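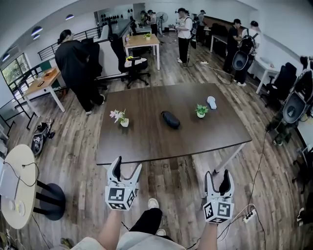 Pink and white flowers in a white pot, on a dark brown table.

Pots indoors: what we learned from the October swap

Grasteo newsletter, 2021-11-19

What a turnout! The October plant swap at Laxdal Hall was our busiest yet, and I'm still finding compost in the boot of my car. We had spider plants in yoghurt tubs, a lemon tree grown from a pip, three trays of baby aloes and a Christmas cactus so big that it took two people to get it through the door. If you came away with something you can't name, bring a leaf along next time and we'll have a go.

Lots of you stayed for Blažena Zeman's talk on keeping flowering pots going through the winter, and lots more have asked me for notes. I scribbled as fast as I could (and the tea urn was going behind me for part of it), so any mistakes are mine.

Blažena's first point was about light. Most flowering houseplants sulk from now until February simply from want of daylight, and a spot in the middle of a room gets far less of it than you'd think. Your eyes adjust, the plant's leaves don't. She likes a pot to look pretty on the table when people come round and then go straight back to the windowsill the next morning. I tried this with my cyclamen and it has put up 5 new buds since the talk, so I'm a convert.

Watering was the part that got everybody talking. Her rule is to pick the pot up. A pot that feels light wants water, a heavy one can wait, and after a fortnight of doing it you stop having to think. She stands hers in a washing-up bowl with an inch or two of water, leaves them there while she has her breakfast, then lets them drain on the rack before they go back in their outer pots. Water sitting in the bottom of a pretty china pot with no hole in it is what sees off most gift plants, she reckons. Tip it out!

She also keeps her cyclamen much cooler than most of us do. Hers live in an unheated porch at 12 degrees and flower right through to Easter. Her African violets are quite the opposite and sit in the kitchen, where they get the steam from the kettle and plenty of company. If you have both, don't try to keep them side by side. I did that for years and only ever had one of them happy at a time.

On feeding, she does very little. A weak tomato feed once a month for anything in flower, nothing at all for anything resting. Someone asked about the bagged compost from Zano, which a few of you have been buying between you, and she said it was fine for cuttings with a handful of grit mixed in, but she'd want something chunkier for orchids.

Then came the dead-heading, and I wish I'd had a camera for the faces in the front row. With cyclamen you don't snip. You take hold of the stalk low down, give it a twist and a sharp tug, and the whole thing comes away clean at the base. It feels brutal and makes a lovely little pop. Begonias, on the other hand, mostly drop their old flowers by themselves and only need tidying up off the sill — leave them lying on damp compost and you'll have grey mould by the weekend.

Halyna Ostapchuk has very kindly offered to share cuttings from her scented geraniums. She has 17 rooted ones ready in small pots, a mixture of lemon and rose, and a peppermint one with soft furry leaves that I could stroke all day. Please let her know before you go round, as she'd like to keep back a couple of each for the spring table. She doesn't want any money for them, but she is always short of 9cm pots.

A word on the seed library too, which now lives in the tall cupboard at the back of Laxdal Hall, next to the folding chairs. We have over 1000 packets in there, thanks to a very generous clear-out from the allotments on the Grevstead road. Sweet peas can be sown now if you have a cold frame or a bright porch. Broad beans too, if the mice in your garden are better behaved than mine. Please write the year on anything you bring back, even if it's only a guess, and fold the packets over twice. We had nigella all over the shelf last month.

We're still after a few things before the winter meeting. Old saucers of any size, plant labels (lolly sticks are perfect), and the loan of a decent lamp for the cuttings bench. If you've got a sickly plant, bring that as well! Blažena has promised to have a look at anything short of actual compost, and she says scale insects don't frighten her, though please put the pot in a bag on the way so they don't travel.

Mince pies and the raffle as usual. Contributions to the cake table can be left in the kitchen with your name on the tin.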